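Home Posts Bench notes Archive About Subscribe

Counting to 576

I have been grumpy about demonstration counts for a while, and a few of you wrote in after the June post asking me to either explain myself or knock it off. So I'll explain.

The short version of the setup, for anybody new: we're trying to get an arm to sort and lay out small electrical parts, and we're doing it the way everyone does it now. A person drives the arm through the job, we record it, we do it again, and at the end a model gets trained on the pile. The project goes by Skastent internally. I didn't pick the name. The training side runs on a package called Flulorow that I have made my peace with, mostly.

The plan we were handed said 576 episodes. I asked where 576 came from. It came from a slide. The slide came from Brivel, who did a similar job on their own parts and stopped at that number when their budget ran out. That's a perfectly good reason to stop. It's a terrible reason for us to start from it, and I said so, and then I went and recorded episodes like everyone else.

The parts are solenoid valves, round red circuit boards and wire harnesses. Bins on the outside, a tray with a sheet of white paper in the middle. I argued for the paper myself. Bare stainless reflects everything, and I didn't want to spend a month finding out that the model had learned to recognize the ceiling lights.

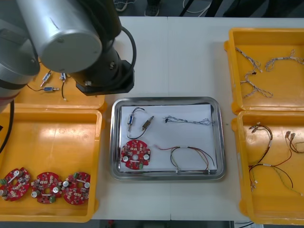

What bothers me about episode counts is that they treat all the parts as the same kind of problem. A circuit board is a polite object. It has one shape. You put it down and it stays how you put it down, and if you have seen it at a decent spread of angles you have more or less seen it. I would bet lunch that we could halve the board episodes and lose nothing. A harness is a different shape every single time. It hooks on its neighbor, it springs open when you let go, and the end you want is under the end you don't want. Two harness episodes that look alike in the log can have almost nothing in common once you watch them.

So when the weekly sheet says 379 done and the bar is a nice healthy green, I want to know 379 of what. I went through it by hand one evening (this is what I do for fun now) and found that 215 of them were valves and boards. The easy stuff. People drift toward the easy stuff when the thing being measured is how many you finished before lunch. I did it too. My own worst afternoon was a straight run of boards, and I remember feeling very productive.

The other thing I don't trust is the word "success." Our recording tool asks you for a yes or a no after each episode. I have said yes to harness episodes where I dragged the thing across by one connector with the rest bouncing along behind it. Did it get there? Sure. Do I want a machine to learn that this is how you carry a harness? I do not. There's no button for "yes but please don't copy me."

I brought this up on the call and was told the model will average it out. Maybe it will. I've heard "it will average out" in this line of work plenty of times, and I have seen it be true for noise. I haven't seen it be true for a habit, and four people who all learned to drive the arm from the same tired person have a habit.

To be fair to the other side, here is what they would say. More data has fixed things before that I swore it couldn't fix. Falcão, the last project I was on, had a gripper policy I wrote off completely, and then it got better with more of exactly the same boring recordings, and I had to eat my words in front of a room. I think about that a lot. I also think about how that job had one rigid part in one fixture.

Here is what I changed this month without asking very hard for permission. Harness episodes get a second pass, where somebody other than the driver watches the wrist view and marks where the grip landed: on the connector, near it, or out on the wire. It's slow. People hate it. It has already told me more than the green bar did, mainly that we grab by the connector far more than we think we do, even when the wire would be kinder to the part.

I also started keeping the fumbles. The tool throws away anything you mark as a no, and I turned that off on our bench. Disk is cheap. If the arm is going to fumble in real life, and it is, I would like it to have seen a fumble and what a person did next.

The blue and white twisted leads are what convinced me. On the shiny orange wood with the glare on it, from the wrist, one loop of that stuff looks a lot like any other loop, and it takes me a second to work out which plug belongs to which run. If it takes me a second, I'm not ready to believe a number on a slide. 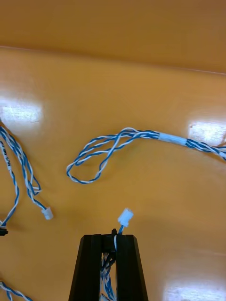
What I'd count instead

I don't have a clean answer, so take this as grumbling with headings. I'd count distinct starting tangles, even if somebody has to judge "distinct" by eye. I'd keep a separate tally per part type and never add them together on a slide. And I would hold back a batch nobody trains on, laid out by a person who hasn't driven the arm at all.

We'll hit the number anyway. Then Flulorow will print a loss curve that goes down, as they do, and I'll write another post.

Comments (3)

benchrat: We stopped at 332 on a cable job and the plateau was real, but only for the straight cables. The coiled ones never plateaued because they never got good.

m_okt: Second pass on grips sounds miserable. Do you let the driver see the marks afterward? Ours got defensive.

benchrat: @m_okt ours too. We took the names off and it calmed down a bit.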